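Chapter 9
Warewashing in Small Kitchens: Loading, Racks and Drainage

Learning goals

After studying this chapter, the reader should be able to:
state how the shape of a dish affects water coverage and drainage;
choose a rack position for bowls, plates and flatware;
arrange a sink, counter and dishwasher so that dishes travel in one direction;
recognize loading faults from the marks they leave on finished ware.

9.1 Scope

Chapter 8 dealt with detergents and water hardness. The present chapter assumes that both are correct for the local supply and takes up the mechanical side of the process: where each dish sits, at what angle, and how it gets there. Commercial conveyor machines are treated in Chapter 11. The machines considered here are of the domestic type, with pull-out racks and rotating spray arms, as installed in apartments, staff rooms and small guest houses.

The worked data come from the Kusdale kitchen survey, in which 706 loads were inspected before and after washing. Ware was graded on the Illeck scale, described in Appendix B. Over 3100 bowls were graded. Bowls failed more often than any other class of ware, and most failures were traced to position. Soil type was a minor factor.

9.2 Terms

Tine: an upright wire that holds a dish by its edge or wall.
Pitch: the distance between neighboring tines, measured center to center.
Shadow: an area of a dish that the spray cannot reach directly, usually behind another dish.
Pooling: water held in a hollow surface at the end of the cycle.
Staging area: the surface on which soiled dishes wait before loading.

9.3 Geometry of the bowl

A plate presents two nearly flat faces. A bowl presents a curved inner wall, a base and a rim, and all three must be washed by water that arrives from one general direction. If the bowl stands too upright, the tines support it poorly and it may tip during the cycle. If it lies open side up, it fills and pools. The working position is tilted, with the open side facing down and toward the spray arm. Deep bowls need a steeper tilt than shallow ones, as the lower part of the wall drains last.

Pitch sets the limit on spacing. A rack with closely set tines suits plates, but a wide bowl will span several rows and should be given them. Forcing bowls into adjacent rows causes nesting, in which the outer face of one bowl shadows the inner face of the next.

9.4 Sink, counter and rack

In the Marchand layout, the sink and the dishwasher share one run of counter. Food scraps are removed at the sink, the dish is carried a short distance along the counter front, and the rack is loaded from the back forward.

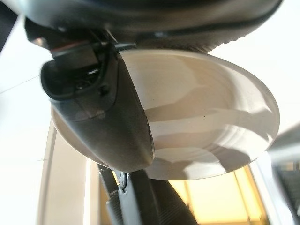
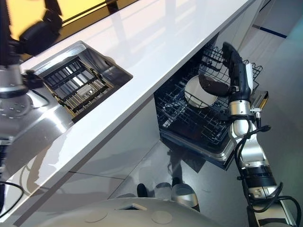
The distance between sink and rack should permit loading without crossing a walkway. Where the machine door or drawer opens into a passage, as in the Grellia floor plans reproduced in Section 9.7, staging must be moved to the far side of the sink and the rack closed between batches.

Loading order is as follows. Large bowls are placed first, then plates, then small items in the remaining space. Each bowl is held near the rim, lowered between the tines and released only when it bears on at least two of them. The spray arm is then turned by hand through one full revolution to check clearance. Any dish that touches the arm is moved before the rack is pushed in.

9.5 Unloading and residual water

The lower rack is emptied first. Water remaining on dishes in the upper rack would otherwise drip onto finished ware below. Bowls with a recessed foot hold water on the underside even when correctly tilted, and these are turned upright over the sink, then left on a drying rack or wiped with a clean cloth before stacking.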